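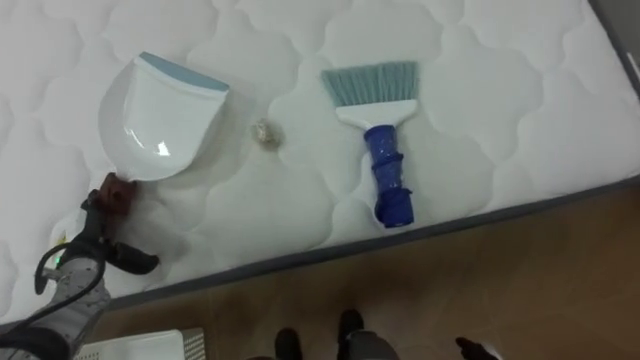 Collecting Two-Handed Sweeping Examples for an Imitation Learning Policy
Final Project Report
Prepared by Gheorghița Stoica
Submitted November 28, 2021

Summary

This report describes the collection of a set of teleoperated examples of a household cleaning task, in which a humanoid robot uses a hand brush and a dustpan to clear a small amount of debris from the top of a mattress. The examples are intended for training an imitation learning policy under the Lolach project. A total of 153 episodes were recorded, of which 126 were accepted. The report sets out the task definition, the recording procedure, the rules by which episodes were accepted or rejected, and the difficulties met along the way. Training of the policy is outside its scope.

1. Background

The Lolach project is concerned with household tasks that require two hands to do different things at the same time. Earlier work in the project covered folding and carrying, where both hands generally move in a mirrored fashion. Sweeping into a pan is a different matter. One hand must hold still, at a useful angle and in contact with the surface, while the other makes repeated strokes toward it. A policy trained on the folding data performed poorly when given the two tools, and in March the supervisory panel approved a separate collection.

The mattress was chosen as the work surface in preference to a table or floor. It yields under the lip of the dustpan, and its quilting gives small items places to settle. Both properties make the task harder to script and were considered good reasons to learn it from examples.

2. Task Definition

Each episode begins with the dustpan and the brush within reach of the robot and a single clump of debris on the mattress. The operator is required to grasp both tools, set the lip of the pan against the surface close to the debris, sweep the debris into the pan, and lift the pan clear while keeping it level. The order in which the tools are picked up was left to the operator. This was a deliberate choice, although it was questioned at the interim review, and it is discussed further in Section 5.

The starting position of the debris was varied between episodes using a printed list of placements. The tools were moved by hand between episodes without a list. It would have been preferable to control both.

3. Equipment and Software

The operator controlled both arms through the Tuten teleoperation interface. Video from the head of the robot and from a fixed viewpoint in the room was recorded together with joint positions and gripper commands. All streams were written to a single episode file by Edatport, the group's recording tool, and reviewed afterwards in Dewan, a labelling program maintained by the previous year's students.

Clock differences between the video and joint streams caused the loss of one full afternoon of recording. The cause was a configuration file that had been copied from an older machine. A check was then added to Edatport which compares the streams at start-up and refuses to record if the difference is too large.

4. Recording Procedure

Sessions were limited to 2 hours, including set-up. Operators practised the task before their first recorded session, and practice runs were not kept.
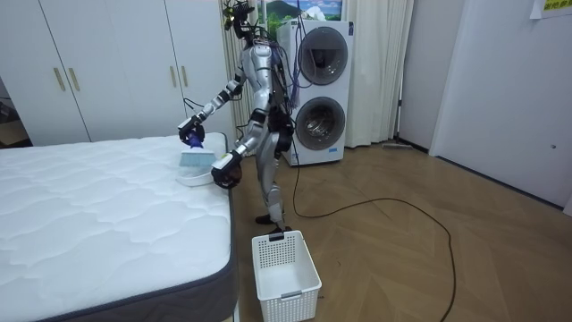 The angle between the two tools proved to be the main point on which operators differed. Some held the brush nearly upright and used short strokes. Others laid it over and pushed the debris in one long movement, which was faster but sent the clump past the side of the pan more often. Both styles were kept, provided the episode met the acceptance rules.

Operators were asked not to correct a poor grasp by pressing the tool into the mattress. The habit was common among newer operators - it works, but it produces large forces at the wrist and gives the policy a bad example to copy. Where it occurred, the episode was marked in Dewan and set aside.

5. Acceptance and Results

An episode was accepted if the debris ended in the pan, neither tool was dropped, and no stream contained a gap. Failed sweeps followed by a successful second attempt were accepted and labelled as recoveries. The remaining 27 episodes were rejected, mostly for dropped tools or for debris that rolled off the pan during the lift.

Leaving the grasp order free had a cost. Most operators picked up the dustpan first, and the accepted set is therefore unbalanced. Any comparison between the two orders should be made with caution.

6. Recommendations

The original proposal set a target of 700 episodes, which was not realistic for the robot time available. A future group should book longer blocks and appoint one person to labelling from the first session. Tool placement should be randomized from a list in the same way as the debris. It is also recommended that the grasp order be assigned to the operator before each episode and stored in the file header.

Episode files and the placement list have been transferred to the Lolach project archive. The labels exported from Dewan are stored with them, in a separate folder for each session.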